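Genilley Home Bakers > Cakes and Slices > Passionfruit sponge keeps sinking, losing my mind

9 replies

lamington_drift
Posted Monday, 7:40 am

Morning all. I've made the Clinstead Show sponge 5 times now and every one has gone down in the middle like a cheap air mattress. Recipe is the one that gets passed around here: four eggs, caster sugar, cornflour, a bit of plain flour, cream of tartar, bicarb. Oven at 180. I'm using two 20 cm tins, greased and floured.

They rise beautifully. I get my hopes up. I take them out and by the time I've found the cooling rack there's a crater you could keep goldfish in. My family has been very supportive, meaning they fill the hole with cream and say nothing.

What am I doing wrong?

oldscales
Posted Monday, 8:05 am

You're opening the oven.

lamington_drift
Posted Monday, 8:11 am

I am not opening the oven. I sit on the floor and look through the glass like it's the footy.

oldscales
Posted Monday, 8:14 am

Then it's underdone. Sponge should be coming away from the sides and spring back when you touch it. If your finger leaves a dent, put it back and go and do something else.

Mrs_Treacle
Posted Monday, 9:30 am

Is it fan forced? 180 in a fan oven is too hot for that recipe. The outside shoots up before the inside has any structure and then gravity has its say. I do mine at 160 fan and it takes a few minutes longer. Get an oven thermometer as well. My last oven said 180 and meant 205, and I blamed the eggs for years.

Also, how long are you beating? Eggs and sugar should be thick enough to hold a figure eight on top. With a hand mixer that's a good ten minutes and you will get bored and you must not stop.

KanokwanK
Posted Monday, 12:20 pm

Agree with Mrs_Treacle on the fan, disagree a little on the beating. You can overdo it. If the foam is very stiff and dry looking the flour won't fold in, so you stir harder, and then all your air goes anyway. I stop when it's pale and tripled and falls off the beater in a ribbon.

Sift the flours three times, and the last time sift over the bowl. Big metal spoon. I drop the tins once on the bench from a hand's height before baking and again when they come out. My mum thought it was a terrible thing to do to a cake, but it works for me.

For the passionfruit icing, fresh pulp, icing sugar, a teaspoon of soft butter. Don't add water, it goes see-through and slides off.
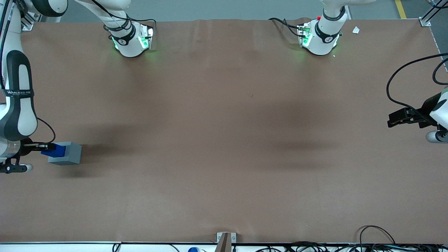
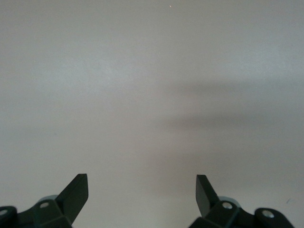 Brown tabletop in the first one, plain light grey in the second.

Kanokwan Kamolrat
Thammasiri Cakes & Coffee

flourpower86
Posted Monday, 12:52 pm

Dropping the tins is an old wives' tale. There is no reason on earth why hitting a foam would stop it shrinking.

KanokwanK
Posted Monday, 1:15 pm

There is, though. A hot sponge is full of steam in closed bubbles. The knock cracks some of them so air can get in as it cools, and it doesn't suck itself flat. Try it with one tin and leave the other alone. You made 2, you may as well get an argument out of them.

flourpower86
Posted Monday, 1:31 pm

I'll try it on the weekend, purely to be right. And I'm using real butter in the icing, plus a bit of the juice strained off so you don't get seeds everywhere.

Mrs_Treacle
Posted Monday, 2:10 pm

A passionfruit icing with no seeds is lemon icing with ambitions. Leave them in.

lamington_drift
Posted Monday, 8:45 pm

OK, reporting back. It is fan forced. It has been fan forced the entire time I've owned it. The little symbol on the dial that I thought was a flower is a fan.

Dropped it to 160, beat the eggs to ribbons, sifted three times, got cornflour on the dog. Baked it for 25 minutes and it came away from the sides. Then I dropped one tin and left the other, as instructed.

The dropped one has stayed up. The other has a slight dip, more of a saucer than a crater. flourpower86, I'm sorry to be the one to tell you.

One more question while I've got you. My Selier mixer smells a bit warm after ten minutes on high. Is that normal or am I about to lose it halfway through a pavlova?

flourpower86
Posted Monday, 9:02 pm

One cake isn't a result. They could have been at different spots in the oven.

On the mixer, give it a rest halfway. Two minutes off won't hurt the eggs. If the smell gets worse or it starts slowing down, stop using it.

oldscales
Posted Monday, 9:20 pm

Still reckon you opened the oven.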